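Diary: the slope-soaring postal contest, or what's left of my patience

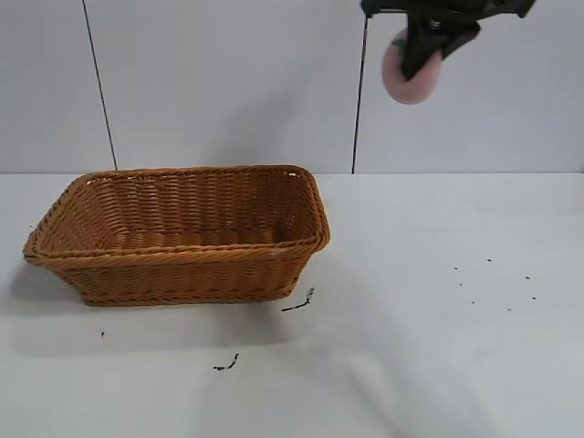
Posted by Rhona MacKinnon | 1 June 2022 | Filed under: Gliders, Grumbling

So Bandex have announced a contest. Film your model glider on a slope, send in three minutes of video, and a panel picks who flew best. Phúc Cao forwarded it to me before breakfast with four exclamation marks, and I have been picking at it all day.

First complaint. A slope contest where the slope doesn't count. I fly at Hundbridge, where the lift quits the moment the wind goes a few degrees north, and some kid on a sea cliff gets to float up and down all afternoon like a gull. The rules say judges will "take conditions into account." How? From a video? I can't tell what the wind was doing in my own videos and I was standing in it.

Second complaint, the entry has to be flown with their new foam wing. I looked it up. It comes out at 563 grams ready to fly, so they say. My last Bandex wing was supposed to weigh a good bit less than it did, and I had to put lead in the nose on top of that. Phúc says they've changed factories since. Maybe so.

Went up the hill anyway after lunch. Wind was all right for once. Efua Agyeman was there with her old Lemaire, the one with the tape down the left wing, and she outflew everyone without seeming to try. She thinks I should enter. She also thinks the prize is real, which I am less sure of. It's 200 dollars in store credit, and you'd spend most of that on a second battery and the shipping.

Flew until my neck hurt. Two bad landings, one in the gorse. The rudder pushrod on my own glider is sloppy again and I can't find where the slop is. I replaced the clevis in the spring and it got no better, so it must be the horn or the servo gears. If it's the gears I'm going to be cross, those were the expensive ones.

Hưng Đỗ turned up late and wanted to talk about Fletomholm. He keeps saying we should all drive out for the meet in September. He says you can climb there until the plane is a speck, and that his logger showed 1,645 feet over launch last year. I've seen what that logger does when it sits in the sun on a car seat, so I said "hm." Bernadette Marty was there that day too and she says it was high, but she wouldn't put a number on it. I trust that more.

Deadline is 12 days off. I read the rules again tonight and found the bit where Bandex can use anyone's video in their ads for as long as they like. There we are then. I wrote to ask if that covers the ones who don't win. No answer yet and I don't expect a useful one.

Told Phúc I'd hold the camera for him if he wants to go in for it. Need to order a control horn and 2-56 rod, and find the small pliers.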